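Tipoki Sourdough Circle: Your Questions

Do I need to bring my own starter?
No! We hand one out at your first session. Ours is called Nelleo, it's been fed since long before I joined, and it is wonderfully hard to kill.

How much does it cost?
$12 a session, or $36 for the whole September block. Flour's included.

What flour do you use?
Mostly plain white baker's flour with a bit of wholemeal. Each loaf starts with 400 grams, so the maths stays easy when you're half asleep.

My dough is really sticky. Have I wrecked it?
Almost certainly not. Wet dough makes gorgeous open bread (and a mess of your sleeves). Wet your hands, give it a fold, leave it half an hour and try again. It'll feel like a different dough!

How do I get dried dough off everything?
Cold water first, always. Hot water turns it to glue. Let things soak, then use the scrubby side of a sponge, and keep that sponge for dough only.
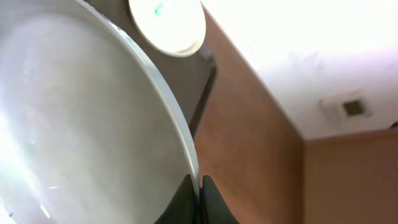
A white bowl first, then a yellow and green sponge.
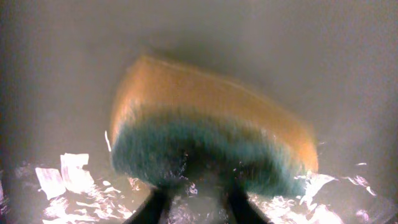
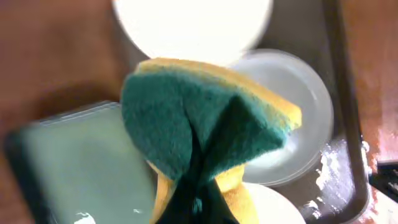
Quyên Đoàn wrote in to add that a plastic dough scraper gets most of it off before any water goes near it, and that the scrapings belong in the compost, never down the sink. She also wants everyone to know that rye is worse than wheat and should be soaked overnight.

Can I bake without a Dutch oven?
Yes. A hot tray and a pan of boiling water on the shelf underneath will give you a lovely crust, with good colour too.

Can kids come along?
Please bring them, they're brilliant at shaping. Under-tens need a grown-up at the table.

Where do I park?
Behind the hall on Eketti Street. The gate sticks, so give it a shove.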